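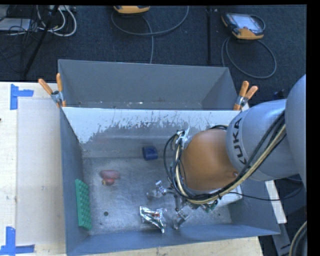
El contenedor metálico gris del puesto de clasificación, con varios objetos sueltos en el fondo.

Brynhildur Mogensen lleva el registro de contenedores de Kirkegaard desde que la empresa trasladó su almacén de piezas sueltas a la nave de Wernstead. Recibió a esta publicación en la oficina contigua a la zona de clasificación, con el inventario de primavera todavía abierto sobre la mesa.

El sistema, según explica, se apoya en un recipiente muy sencillo: un contenedor de metal, de paredes altas e inclinadas, en el que se depositan los artículos que no corresponden a ningún lote. «La inclinación de las paredes nos importa más que la capacidad. Una pieza pequeña que cae junto al borde termina en el fondo, donde se la puede ver y recoger», señala.

El almacén dispone de 123 contenedores y gestiona 784 referencias. La mayoría son artículos menudos, de formas y colores dispares, que llegan sin embalaje individual. Preguntada por la conveniencia de separarlos mediante divisiones interiores, la responsable se muestra contraria. «Lo ensayamos durante una temporada. Las divisiones acumulaban polvo en las esquinas y el personal acababa retirándolas para limpiar. Preferimos pocas piezas por contenedor y el fondo despejado.»

El desgaste es visible. El suelo del recipiente presenta rozaduras y un aspecto moteado, y en la parte alta de la pared posterior la superficie blanca termina en un borde irregular que deja paso a un gris más oscuro. Mogensen no lo considera motivo de sustitución. «Un contenedor rayado sigue siendo un contenedor válido. Lo que revisamos es el canto superior y la estabilidad de la base — el aspecto queda para el final.»

Sobre los colores mantiene una opinión más firme. Un objeto rojo apagado se distingue bien sobre el metal; uno azul oscuro, como la pieza cilíndrica con forma de vaso que descansa de lado cerca de la pared del fondo, exige a su juicio una iluminación cuidada. «El azul oscuro se confunde con la sombra de la pared. Es una de las primeras cosas que advertimos a quien se incorpora al turno», afirma.

Las normas internas, redactadas junto con Oddur Eskildsen, responsable de mantenimiento, ocupan 3 páginas. Establecen que los contenedores se vacíen por completo antes de cada limpieza y que ningún artículo se guarde en posición forzada. Eskildsen, presente en parte de la conversación, añadió que los paños abrasivos están prohibidos desde mayo. «Las marcas finas no se quitan frotando. Se hacen más grandes», precisó.

La entidad prevé renovar una parte de los recipientes, aunque no ha fijado todavía el calendario. Mogensen solicitará que se conserve el mismo perfil de pared y que el acabado interior sea mate en toda la superficie. La propuesta se encuentra en estudio y se remitirá a la dirección junto con el inventario.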